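Home | Products | Support | My tickets | Log out

Ticket: Kusska hand-held gripper pair, left side drifting and right side not closing fully
Opened by Gwawr Lougher, Hosudbridge
May 31, 2019

Hi Tomoyo, me again, sorry! I know the last one was only in March and it was my own fault (wrong power brick), but I've been through the troubleshooting pages twice this time and I'm still stuck, so here goes.

We've got the Kusska pair on the trial hire from Furukawa, the hand-held ones with the cables, and we're deciding whether to buy. The job I'm trying them on is small stuff on a table, mostly picking things up near a little black stand with pegs and a tray. Two things are going wrong and I don't know if they're the same thing.

First one. The left gripper drifts. I start a recording, everything lines up, and by the end the software thinks my left hand is 23 mm away from where it is. The right one is fine, or fine enough. I've tried the left one on the right-hand port and the drift goes with the gripper, so I don't think it's the port.

Second one. The right gripper says it's shut when it isn't. The opening reads zero and I can still slide a bit of card between the pads. It did it on the first day too but I thought I was being soft with the trigger.

What I've done so far:

- Restarted the lot, in the order on the card in the lid. No change.
- Ran the open/close calibration on both. Left passed, right failed with "range short", then passed on the second go, then went back to reading wrong after lunch.
- Swapped the cables over. No change, and it took me ages to get everything straight again.
- Wiped the marker plate with the cloth that came in the box. The drift got a bit better for one run, 900 frames or so it says in the log, and then it was back.
- Turned the ceiling lights off. I've only got the window then, and the tracking dropped out altogether, so I turned them back on.
- Left it alone and had a cup of tea. No change!

--- Reply from Tomoyo Arai, Kusska support

Hi Gwawr, no need to be sorry, it's a good clear list. I think you have two separate faults. For the right side, "range short" nearly always comes from the pads. If the foam has lifted or gone ragged it stops the fingers meeting squarely. Can you look at the edges and tell me what you find? For the left, please check the screws under the marker plate. They should not turn by hand. Then do a slow run, 45 seconds, keeping the plate facing up, and send me the log.

--- Gwawr Lougher

Right, screws. One of them turned by hand. Quite a lot, in fact! I've nipped it up with the little key and done your 45 second run, and the drift is down to 25 tenths of a mm at the end, which I can live with. Log's attached. I'll do a longer one tomorrow before I get excited.

The pads are a different story. The top edges are rough on both fingers and there's a thin pale line where the foam meets the finger. It's foam, I know it's meant to wear, but we've hardly had them any time and I don't know what the last people on the hire did with them. Are pads covered on a trial or do I buy a set from Hedmont? Their page says the older pads don't fit the newer fingers and I can't tell which I've got. There's a small hole on top of each finger near the front, if that helps you.

As for whether we'd buy: I still like them. They sit well in the hand, and once I'm going I forget about the cables until one catches on the table edge. I'd want longer cables and a spare set of pads in the box though, and please put that screw check on the card in the lid, it would have saved me a morning.

Leaving the ticket open till I hear about the pads.

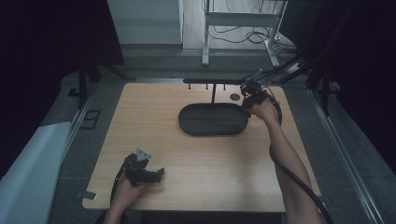
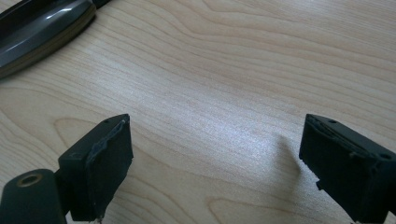 Attachments: 1, both grippers in use at the table; 2, finger pads close up, jaws open.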